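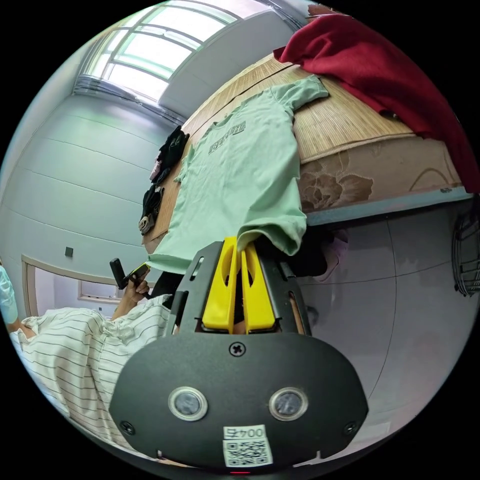

El Servicio de Salud de Judell amplía a toda la comarca el cribado de enfermedad renal crónica

El programa Seltevum ofrecerá 2.000 determinaciones gratuitas a personas con hipertensión o diabetes

Judell, noviembre de 2018

El Servicio de Salud de Judell ha aprobado la extensión a toda la comarca del programa Seltevum, destinado a la detección precoz de la enfermedad renal crónica en atención primaria. La medida pone a disposición de los centros de salud 2.000 determinaciones de creatinina en sangre y de albúmina en orina, sin coste alguno para los usuarios.

La fase piloto comenzó el pasado mes de mayo en dos centros de salud del distrito de Illés. Durante este período se identificó a 159 personas con valores alterados en la primera analítica. Tras la repetición de las pruebas en el plazo establecido por el protocolo, el diagnóstico quedó confirmado en 107 de ellas, que han iniciado ya el seguimiento con su médico de familia o, en los casos indicados, con la unidad de nefrología.
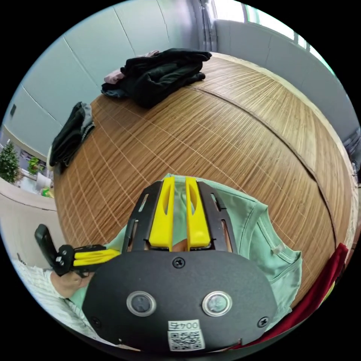

Camiseta verde menta sobre una estera de bambú tejido.

El director del programa, Tomás Henriques, ha destacado que la enfermedad renal puede avanzar durante años sin síntomas apreciables. «La mayoría de los pacientes confirmados en Illés desconocía que su función renal estuviera disminuida. Una analítica sencilla nos permite revisar la medicación, ajustar el control de la tensión arterial y retrasar la progresión del daño», ha señalado.

Podrán participar los residentes en la comarca mayores de edad con diagnóstico previo de hipertensión arterial o diabetes, así como quienes tengan antecedentes familiares de enfermedad renal. No será necesario solicitar la inclusión: cada centro remitirá una carta a las personas que cumplan los criterios, con la fecha de la extracción y las instrucciones para la recogida de la muestra de orina. Quienes no reciban la carta y consideren que deben ser incluidos podrán consultarlo en el mostrador de su centro.
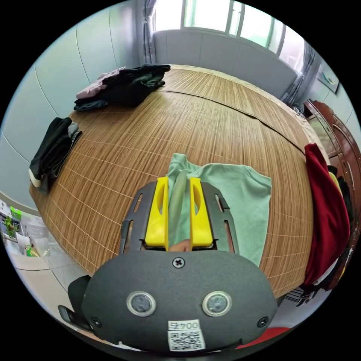

Un pliegue en la tela de la camiseta.

Las muestras serán procesadas por el laboratorio Nokis, adjudicatario del servicio. Los resultados se incorporarán a la historia clínica y se comunicarán por teléfono cuando requieran una segunda determinación. En el resto de los casos, el usuario recibirá el informe por correo postal.

El personal de enfermería de los centros que se incorporan al programa recibirá formación específica en la interpretación del filtrado glomerular y en consejo dietético.

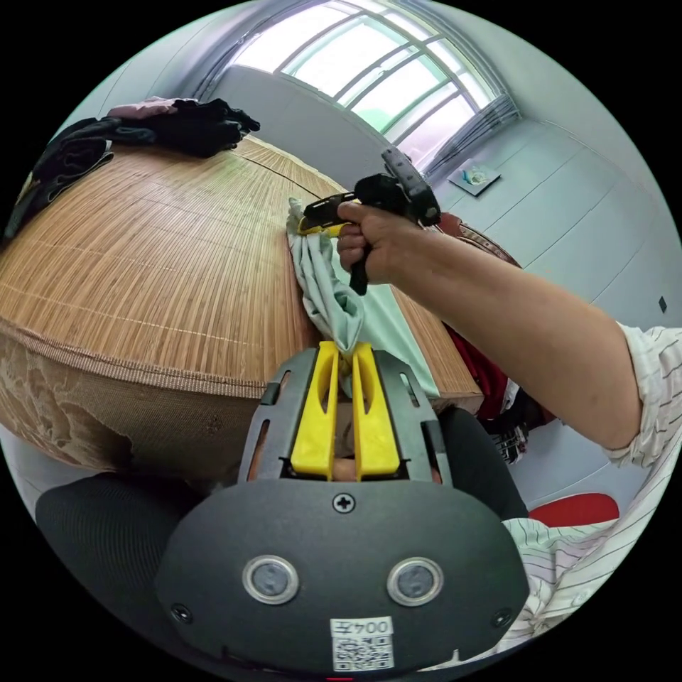

Dicha formación será impartida por profesionales de la unidad de nefrología e incluirá una sesión práctica sobre la revisión de fármacos en pacientes con función renal reducida, con especial atención al uso continuado de antiinflamatorios.

El Servicio de Salud recuerda que la participación es voluntaria y que el cribado no sustituye a las revisiones habituales. Las personas que ya se encuentren en seguimiento por nefrología mantendrán su calendario de citas sin cambios.

Servicio de Salud de Judell
Gabinete de Comunicación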